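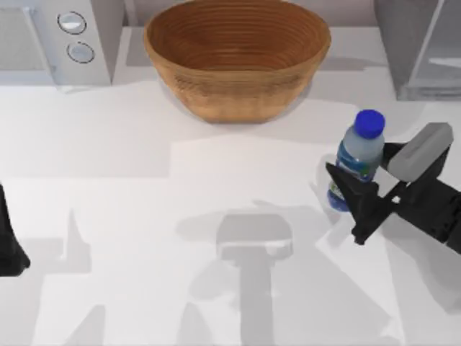
Clumis - a hedgerow picking log

README, last fiddled with in February

Clumis is my record of wild food picked along the lanes and field edges near Bekmont, plus what we made with it. It started as pencil notes in the back of a recipe book and got out of hand! I typed the lot up over a winter and people kept asking for copies, so now it has a README like a proper grown-up dataset.

What's in it

There are 1,136 rows in picks.csv, one for each picking. A picking means one plant, one spot, one go. If I came home with nettles and wild garlic from the same walk, you get two rows. There's a second, smaller file called kitchen.csv with 300 rows, one per batch of whatever got cooked, dried, bottled or (fairly often) burnt.

The columns in picks.csv

plant - the everyday English name, all lower case. Blackberry, sloe, nettle, elderflower, rosehip and so on.
part - leaf, flower, fruit, nut or root. Root is rare, I don't like digging things up.
spot - one of 7 place codes, explained further down.
month - month only. I didn't write the day down in the early years and I'm not going to make it up now.
grams - weight before cleaning, so bits of twig are included, sorry.
ripeness - a score from 1 to 6, where 1 is hard and green and 6 is dropping off in your hand. Left blank for leaves and flowers.
notes - free text, and very free in places.

kitchen.csv has batch, plant, method, sugar_grams, jars and verdict. The verdict column is just our opinion at the table. "Fine" means nobody had seconds.

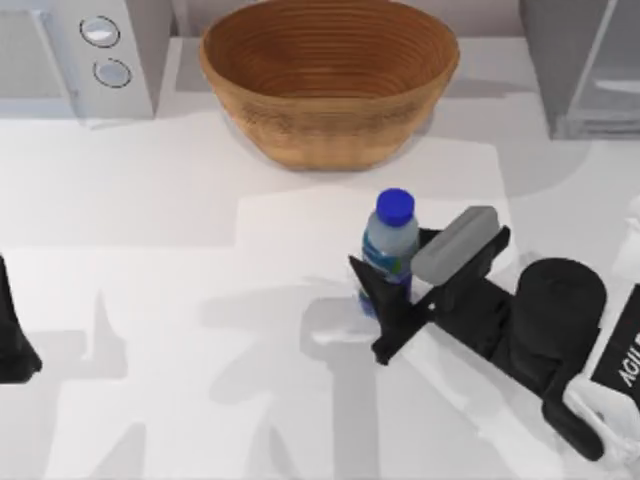

Big brown bowl on the white worktop.

Spots

AZ is the old Azar orchard, which hasn't been pruned in years and is wonderful for brambles. GE1 and GE2 are the two sides of the Gestirach lane - I keep them apart as the north side runs a good fortnight behind for elderflower. The other four (WD, BR, FM, PD) are the wood, the bridge, the farm track and the pond. I've left out exact locations on purpose. Some of these are small patches and they'd be stripped bare in a weekend.

Things to watch out for

Plums are a mess. I used "bullace", "damson" and "wild plum" more or less by mood until Hiba Chidiac sat me down and showed me the difference in the stones. Anything marked id_checked in the notes has been past her. Treat the rest as "small sour plum thing".

The weights jump when I swapped my old spring scales for digital ones. The old ones stuck at the low end, so I wouldn't trust any light flower weights that end in a neat zero.

There's a gap at PD where the path was flooded. Blank means I didn't go, it doesn't mean there was nothing growing.

No mushrooms at all. I'm not confident enough with them and I don't want anyone using my spelling mistakes as a guide to dinner. Please don't use any of this to identify plants, full stop. Get a good book or a patient person.

Using it

Do what you like with it, only keep the name Clumis attached and tell me if you find a daft row. I know of one sloe picking logged in May, and I'm fairly sure I meant March, which doesn't help. Corrections get dealt with on a Monday evening, usually.

To do

Split rosehips into dog rose and the big Japanese ones
Add the jelly batches from the blue notebook, if I can find it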